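Plevdale Shared Workshop: Building a Two-Arm Tabletop Robot
Handout 3: The table, the mounts and the can-shelf exercise
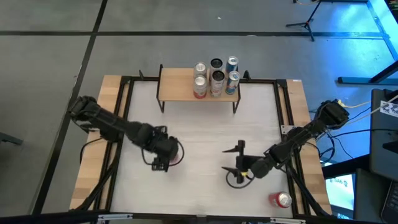

Fig. 1. Both arms over the work surface, with the shelf and cans at the far side of the table.

Revised 16 November 2025. Replaces the version from May. Section 4 is new, and the cable notes in Section 3 have been rewritten.

1. Where this fits

Handouts 1 and 2 covered the power supply and the assembly of a single arm. By now each group should have two arms that move through their full range on the bench without grinding or dropping out. If yours do not, go back to the joint checks in Handout 2 before mounting anything. A fault that is easy to reach on the bench is hard to reach once the arm is bolted down.

The build has two working names in the notes. Paewai is the table with everything fixed to it. Elska is the control program that runs on the laptop. When a step says "restart Elska," close the program and open it again. Leave the arm power alone unless the step mentions it.

2. The table

The work area is square. A white surface sits inside a black metal frame, and the frame is set into a light wooden top. The white surface is there for contrast. Black fingers and shiny cans are both easier to pick out against it than against wood grain.

Check these before mounting:

- The table does not rock. Put a hand on each corner in turn and press.
- The white surface is flush with the frame on all four sides. A raised edge will catch a fingertip.
- The surface is wiped down. Sticky residue from drinks changes how a can slides.

The arms go at the upper left and upper right of the table as you see it in Fig. 1. They reach in toward each other over the middle. With this layout both grippers can get to the center, and each has one side mostly to itself. It also means the arms can hit each other. There is no position of the two bases that gives a shared area and removes that risk, so the limits have to be set in Elska (Section 5).

Tighten the base bolts in a cross pattern, a little at a time. Then hold the arm near the base and try to twist it. Any movement you can feel there will be much larger at the fingertips. Check the bolts again after the first 2 hours of running.

3. Cables

Most lost time in the last course came from cables. The gripper cable has to follow the wrist through its whole range, which means leaving slack. Too much slack and the loop hangs low enough to catch on a can or the shelf. In Fig. 1 there is a loop at each gripper. Look at where they sit in relation to the fingers.

To set the slack:

a. Turn off arm power.
b. Move the wrist by hand to the end of its travel in one direction.
c. Pull the cable until it is straight without being tight.
d. Fix it at the forearm.
e. Move the wrist to the other end and look at how far the loop drops.
f. If it drops past the fingertips, move the fixing point closer to the wrist and repeat.

Route the base cables away from the table on the outer sides. Keep them off the white surface entirely. On the floor, run them where people do not step, and leave a walking path to the laptop and the monitor. The black tape on the floor is not a cable cover.

Label both ends of every cable. Left and right arm cables are the same part and can be swapped without any warning from Elska. The arms will then move in each other's place.

4. The shelf and the cans

The shelf is a light wooden plank on thin black metal legs. It stands near the far side of the white surface. Build it from the Ornine bracket set in the parts bin or from anything else of the same height. It has to stand level, and the legs must not wobble when a can is put down hard.

For the exercise the shelf holds six cans in two rows of three. Use a mix of designs. A program tuned on one can tends to fail on the next, and the silver ones reflect light in ways that the darker ones do not.

Use empty cans for the first runs. They dent, so replace any can with a flat spot before you record a result. A dented can may stand well enough and still turn in the fingers.

Front row cans come first. To reach the back row, the gripper must come down from above or the front row must be cleared. Start with the front corner nearest the arm you are using, and leave the middle can until you can do both corners reliably.

A can lying on its side is a separate task. There is one near the lower right corner of the white surface in Fig. 1. The fingers have to close across the body of the can, and the wrist has to turn to match the direction it lies in. The can will roll if one finger touches early. Line up the wrist above the can, lower straight down, and close slowly.

5. Limits to set in Elska

Set these before running both arms together.

- Floor height. Lower the open fingers by hand until they touch the white surface, read the height, and set the limit 3 mm above it.
- Shelf zone. Enter the shelf as a box. Include the cans in its height.
- Center line. For the first session, neither arm crosses the middle. Remove this limit only after both arms have finished the exercise alone.
- Closing time. Start at 900 milliseconds from fully open to closed. Shorten it later if the cans stay put.

Save the limits under your group name. The program loads the last saved set on start, and that may belong to another group.

6. Session work

Work through the steps in order and write down the result of each attempt, including the failures.

Step 1. Left arm only. Pick the front left can from the shelf and stand it on the white surface.
Step 2. Right arm only. Do the same with the front right can.
Step 3. Return both cans to the shelf.
Step 4. Lay one can on its side at the lower right. Pick it up with the right arm.
Step 5. Both arms, center line limit on. Repeat Steps 1 and 2 at the same time.

Each group makes 32 attempts in total. Divide them among the steps as you like, with at least one attempt at every step. For each, note the can used, the arm, whether the grip held, and whether the can stood when released.

One person keeps a hand on the power switch whenever the arms are live. Hands stay off the table. If a can falls to the floor, stop the arms before picking it up.

7. Before the next session

Bring your attempt sheet and your saved limits. Handout 4 covers passing a can from one gripper to the other, and it assumes that Step 5 works. Groups still having trouble with Step 4 should read the wrist alignment part of Handout 2 again and check that the fingertips meet evenly when closed.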